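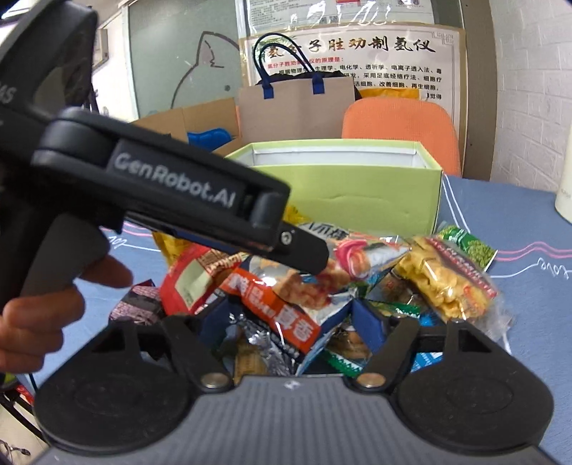

Gristeo Hand-Held Gripper Set

Gristeo is a paired hand-held gripper set for recording manipulation demonstrations without a robot arm. Each unit has a trigger grip and two gripping jaws.

Research use: Flastholm trained a sorting policy on 2,000 demonstrations with mixed packaged snacks, then tested it on 283 unseen arrangements. Demonstrations recorded with both hands gave fewer dropped packets than those recorded with one. Crumpled foil and clear bags remained the hardest items.

The full set of 3,665 recordings will be released in September. Orders and loans: Ostermann.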